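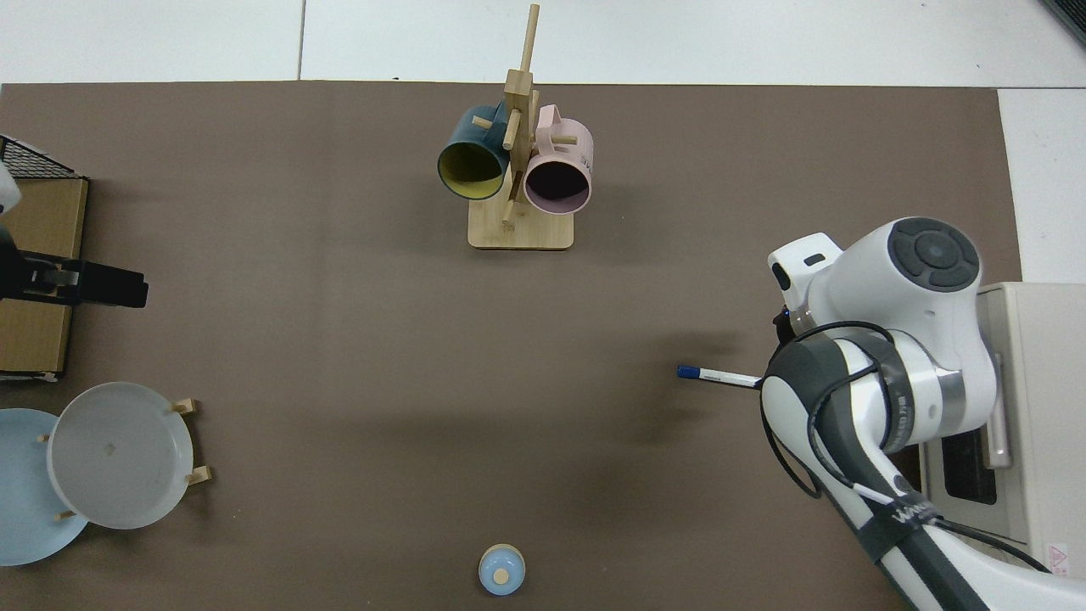
How Far Is "Within Walking Distance"?

Most travelers booking a small hotel or an apartment read three things before the price: the name of the town, the photographs, and the line giving the distance to something they have heard of. The third gets the least checking. It is usually produced by software, and the method behind it differs from one booking site to the next.

Vustlow is a useful place to look at the problem. It is a lake town with a river through the middle, one road bridge, one footbridge, and a ridge that divides the old harbor from the newer streets behind it. Nearly all of its lodging is small: guesthouses, rented apartments, a few motels on the approach road. The regional booking service Grumus carried 259 Vustlow listings when this article was prepared. Of those, 153 gave a distance to the ferry landing in the first paragraph.

Straight lines and walking lines

The simplest way to give a distance is to take two map points and draw a line between them. The result is exact and easy to compute, and it ignores everything in between. In a flat town with a street grid, the walking route is usually longer than the straight line by a quarter or a third. In Vustlow the gap can be much wider. A guest staying on the east bank, directly across the river from the ferry landing, may be a few hundred yards away by the straight line and most of a mile away on foot.

Route-based distances solve part of this. The software follows streets and paths and adds up their lengths. The quality then depends on the path data. The Vustlow footbridge closes each September for deck repairs, and a route that uses it is wrong for that month. Stairs are another weak point. Some path data sets carry them as ordinary sidewalk, so the steps down from the ridge appear as a short and convenient link. A guest with a suitcase will probably go around by the road.

Where the pin sits

The starting point matters as much as the route. A listing has one map pin. It may mark the front door, the center of the lot, the mailbox, or the middle of the postal area. Owners rarely move it once the listing is live.

Herrero, a nine-room guesthouse on the ridge road, is a plain case. Its lot runs downhill toward the harbor, and for several seasons its pin sat at the lower boundary, where there is a retaining wall and no gate. The listing gave a ten-minute walk to the water. From the door, by the road, the walk takes closer to twenty. The pin has since been moved to the entrance and the text changed to match. 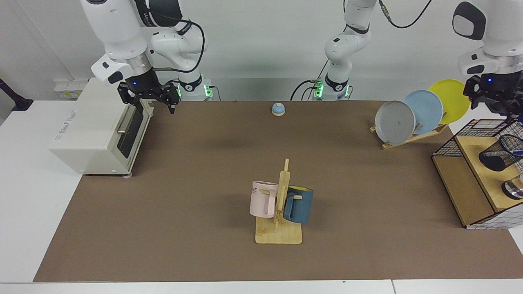 Toaster oven with tinted glass door.

Apartments have a further difficulty. Many owners prefer not to show the exact address before payment, and booking sites allow for this by shifting the pin or replacing it with a shaded circle. The distance line may then be computed from the true address, from the shifted pin, or from the center of the circle. Grumus uses the true address and rounds the result. Other sites do not publish their method. Two listings for the same apartment on two sites can therefore differ by several blocks without either owner having typed anything wrong.

Rounding adds its own error. A site that rounds to the nearest half mile will print the same figure for a house just over a quarter mile away and a house nearly three quarters of a mile away. Converting units after rounding makes it worse. A distance of about 2,000 meters may be rounded to one mile, and the mile may then be converted back and shown to metric users as 1.6 kilometers. The guest sees a decimal place and reads it as precision.
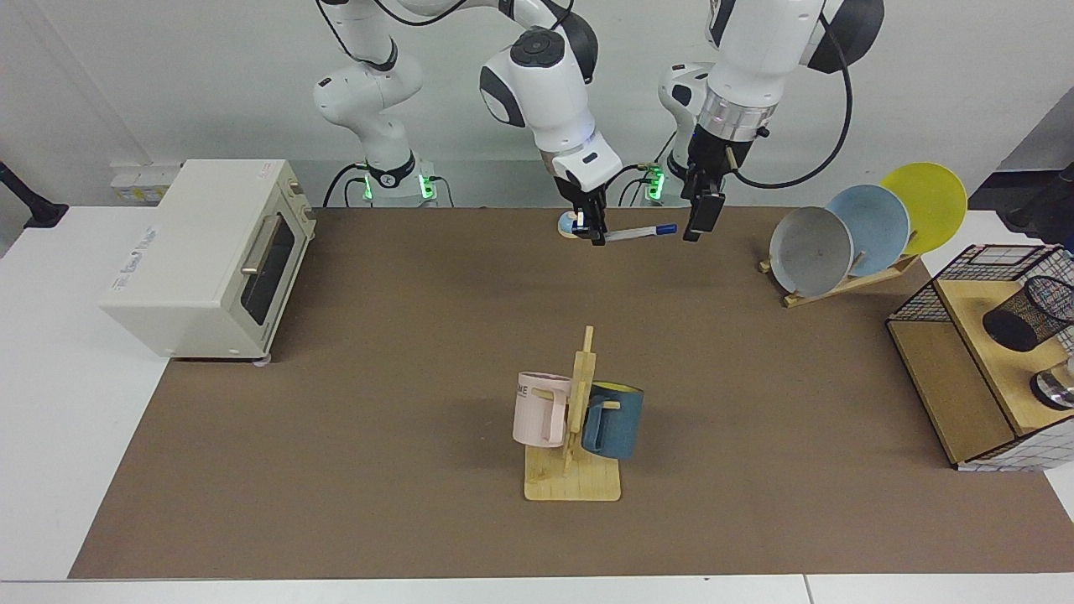
The software used on the owner's side has a part in this as well. Dorkureo, a property management package common among small operators in the region, lets an owner enter attractions by hand or accept a generated list. The generated list is sorted by straight-line distance and takes in anything tagged as a point of interest. In Vustlow this places an indoor ice rink, closed for some years, above the public beach on a good many listings. Owners can delete an entry, but it returns at the next data refresh unless the list is locked. The lock is a check box on the second settings page.

What the words mean

Phrases carry less information than figures, and they are used more freely. "Steps from" has no agreed length. "Close to" is applied in Vustlow to places on the same street and to places reached by bus. "Minutes away" seldom says on foot or by car. Of the common phrases, "within" is the most reliable, provided a number follows it, though it states an upper limit only. A house within one mile of the lake may be on the shore.

Area names are a related matter. The harbor district has a fixed boundary on the town plan. In listings it has spread uphill as far as the ridge and across the river to the first row of apartments. No rule prevents this.

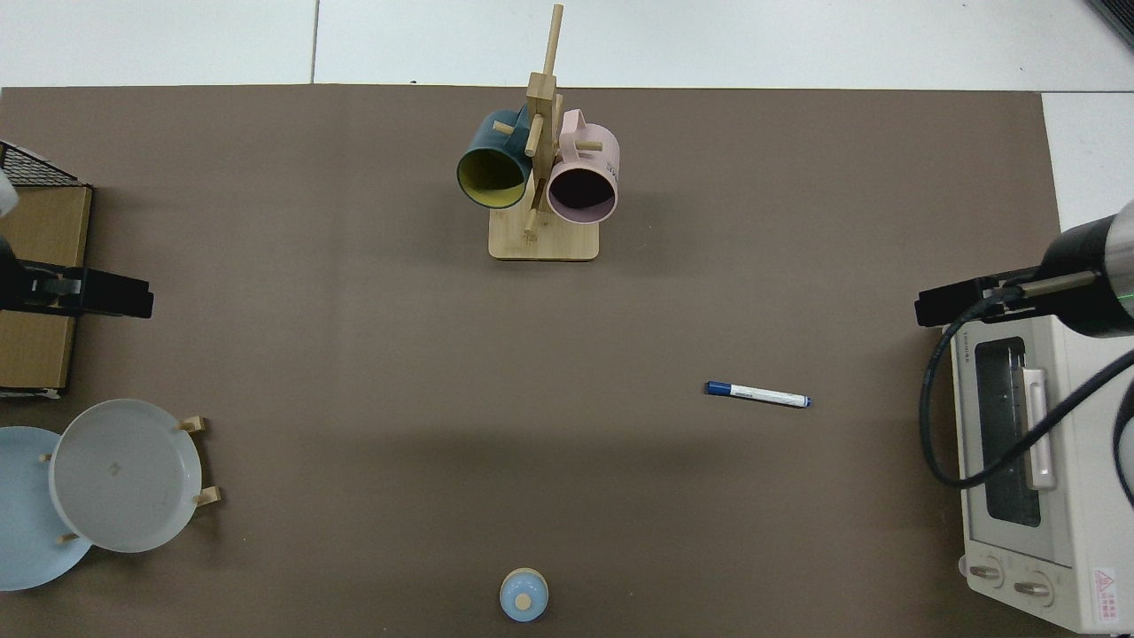

Page last changed: June 20, 2018

Checking a listing before booking

Find the building on a map using the street address, if one is given. Where the address is withheld, ask the owner for the nearest street corner – most will supply it.

Set the route to walking, and read the climb as well as the length. In a hill town, 200 feet of climb is worth several extra blocks.

Check that the destination point is the one you need. The ferry landing at Vustlow has a ticket office on the north side and a boarding ramp at the far end of the pier, and map services differ on which is "the landing."

Look at the route after dark if you expect to arrive late. The lakeside path is unlit between the boat ramp and the campground, and the road alternative is longer.

Compare guest reviews that mention walking times. A single review says little. When several guests report the same time, and it differs from the listing, use the guests' figure.

Owners can do their part in a few minutes. Put the pin on the door. State the distance as a walking distance, name the route, and say whether it has stairs. If the footbridge is part of it, give the road distance too, so that the text still holds when the bridge is shut.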